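ロボット制作サークル「Clukach」 新メンバー募集

2本の腕を自分たちで動かして、物を仕分ける。Clukachは、そんな課題に学期を通して取り組む学生サークルです。現在、次の学期から一緒に活動してくれる仲間を募集しています。学部・学年は問いません。ロボットに触ったことがない人も大歓迎です!

いま取り組んでいるのは、赤と青のトレイを使った仕分け課題です。
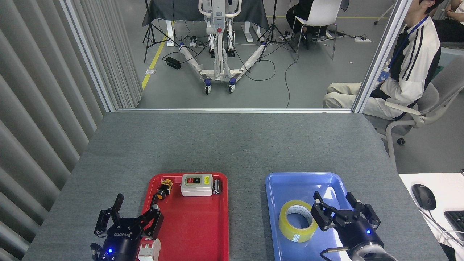
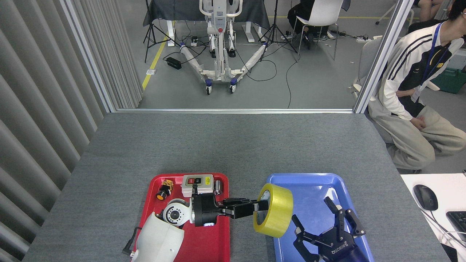
活動内容

メインの活動は、年度末の学内競技会「Tangen杯」に向けた準備です。Tangen杯では、机の上に並んだ部品や日用品を、左右のアームを使って決められたトレイに移していきます。どちらのアームでつかむか、どの向きでつかむか、もう片方のアームをどこで待たせておくか。やり方はチームに任されていて、同じ課題でも班によって動きがまるで違います。見比べるだけでもかなり面白いですよ。

扱う物は学期ごとに入れ替えています。梱包用テープのように丸くて転がるもの、ボタンの付いたスイッチボックスのように角ばったもの、小さな金属部品など、つかみにくさの種類はいろいろ。「次はこれを試したい」という提案はいつでも受け付けています(家から変なものを持ってくる人、毎年います)。

募集する役割

・操作班
アームを手元で操作し、お手本となる動きを記録します。ゲームが得意な人にも、手芸や模型が好きな人にも向いています。
・プログラム班
記録した動きの整理と、自動で動かすためのコード作成を担当します。言語はPythonが中心です。
・評価班
課題の条件を決め、試行の結果をまとめます。つかみ損ねを細かく分類するのが好きな人、ぜひ来てください。
・広報班
活動報告の執筆、見学会の準備、競技会当日の案内を担当します。

班の掛け持ちはできます。最初の学期は全員が操作班を体験し、そのあとで希望を聞きます。

応募できる人

本学に在籍する学部生・大学院生で、週2回の活動のうち、どちらか1回に続けて参加できる人。プログラミングの経験は必要ありません。初心者向けの講習を用意しています。留学生も参加しており、打ち合わせは日本語と英語を混ぜて進めています。

募集人数は19名です。応募が多いときは、見学会に参加した人を優先します。

活動場所と費用

Sellthorpe館1階の実習室で活動しています。会費は1学期200円で、消耗品の購入にあてます。工具とパソコンはサークルのものを使えますが、ノートパソコンを持ち込んでもかまいません。アームを動かしているあいだは机に手を入れないこと、髪の長い人は結んでおくこと。この2点は見学のときからお願いしています。

先輩から

「入るまで、ロボットは理系の人のものだと思っていました。私は文学部ですが、いまは操作班で毎週アームを動かしています。テープを初めて狙った場所に置けたときは、思わず声が出ました。うまくいかない日も、隣の班と原因を話しているうちに時間が過ぎてしまいます。」(操作班 Ngan-ling Kwok)

「コードはまったくの初心者から始めました。わからないところは先輩の横に座って一緒に読んでもらえるので、質問の仕方から覚えられたと思います。」(プログラム班 Mareike Sauerland)

応募方法

氏名、学部・学年、希望する班(未定でも可)、やってみたいことをひとこと書いて、Sellthorpe館1階の受付にある応募箱に入れてください。用紙は箱の横に置いてあります。締め切りは2022年9月18日です。締め切り後、応募者全員に見学会の日程をメールで連絡します。

応募前に雰囲気を見たい人は、活動中の実習室に直接来てもらって大丈夫です。入口で「見学です」と声をかけてください。手の空いている人が案内します。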